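Power strips on the bench: questions for a workshop electrician

Plultmont, 22 October 2020

The electrical room at the Mbwambo building in Plultmont keeps 126 power strips in circulation, most of them lent out to offices on the upper floors. The electrician in charge of them asked to be identified by job only. We spoke at the workbench, beside the shelf where returned strips are held for inspection.

The first subject was switching. Older strips in the building have a single rocker at the cord end, and users tend to leave it on for years. "With one switch you kill everything or nothing," the electrician said. "People have a monitor and a phone charger and a desk fan on the same strip. They want the fan off, so they pull the plug out by the cord, and the contacts wear." The replacement type has a separate switch for each outlet, and the building has been buying it since last November.

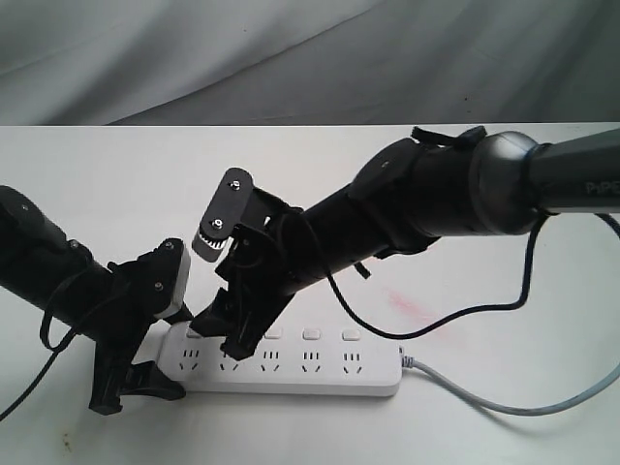 White multi-outlet strip with its switches in a row along the rear edge.

Individual switches add parts that can fail. Asked how a bad one is found, the electrician described a plain procedure. The strip is unplugged and each switch is pressed and released with a meter across its outlet. A switch that reads open in both positions is dead. One that gives a different reading on every press has dirty or burned contacts. "Either way the strip is out. I don't open them. The housing is not made to go back together, and a new one costs less than my hour."

The cord gets more attention than the sockets. It is bent by hand along its full length, with particular care in the last 3 inches before the housing. Any stiffness, flat spot or cut in the jacket is enough to reject it.

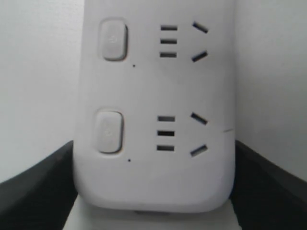 Markings are the other complaint. A raised symbol in the same color as the plastic is hard to read under a desk, and the electrician would prefer ink. "White on white looks fine in the catalog. On the floor behind a cabinet you go by touch." The workshop puts a printed label from Fornomus on the cord, 2 inches from the plug, with the stock number and the month of the last check.

Loading was the last topic. The workshop sets its own ceiling of 400 watts per strip for office use, well under what the products are rated for. Heaters and kettles go straight to the wall. Strips may not be plugged into other strips, a rule broken mainly in the Bruto meeting rooms, where the wall outlets are on the wrong side.

"I would rather run a new outlet," the electrician said. "It has been on the list for two years."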